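About Zulbridge

Zulbridge makes and refinishes wooden tabletops for workshops, school labs and studios. The company works from a single building in Navumstead and sells direct. Most orders are for light tops with a visible plank grain running the length of the table. 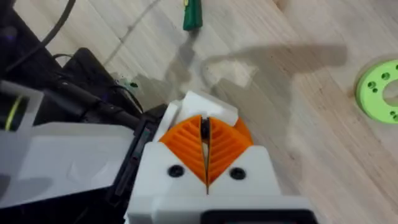
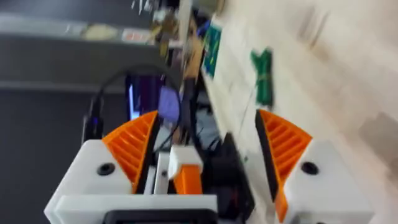
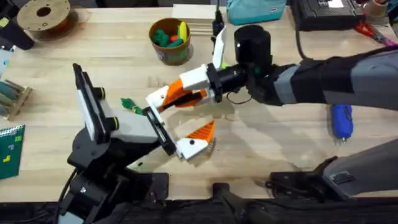 What we make

There are two product lines. Sanda is a fixed top, delivered with pre-drilled mounting points and bolted to a frame supplied by us or by the customer. Gulyás is a loose top that sits on an existing bench or desk and is held by clamps at the front edge.

Both lines are available in the same lengths and the same finishes. A customer who starts with a Gulyás top can have it converted to a Sanda top later. Conversion covers drilling, threaded inserts and a new seal on the underside.

Surface and finish

The standard finish is a clear matte coat over pale wood. A satin coat is available on request and adds eight working days. We do not supply high-gloss tops. Glare from overhead lamps makes small parts hard to find on them, and fine scratches show early.

Grain direction is set at the time of order. Lengthwise grain is the default. Crosswise grain can be specified for narrow tables but limits the maximum length of the top.

Edges are rounded on all four sides. If equipment is to be bracketed to the front edge, state this on the order form so that the edge can be left square there and the underside reinforced. Brackets fitted to a rounded edge tend to work loose and mark the coat.

Working at the table

Our tops are used for assembly, sorting, repair and bench trials of equipment. Spools, cables and hand tools usually end up at the back corners, and the middle is kept for the job itself. For this reason the corners get the same number of coats as the center. Cable cutouts are placed along the rear edge unless a drawing shows otherwise.

Spilled adhesive should be left to set and then lifted with a plastic scraper. Solvents soften the coat. Routine cleaning needs a damp cloth and nothing else.

Refinishing

Used tops are accepted back for refinishing in any condition short of a full split. The old coat is sanded off, dents are filled where the customer wants them filled, and two new coats are applied. Turnaround is 14 working days from arrival. Tops from other makers are accepted after inspection.

The company in brief

Staff: 13
Tops shipped last year: 329
Workshop hours: 7:30 a.m. to 4 p.m.
Annual closure: two weeks in February

Visits to the workshop are by appointment. Finish samples are kept at the front counter and can be mailed on request. Drawings for custom tops should be sent with all dimensions in inches and the front edge marked.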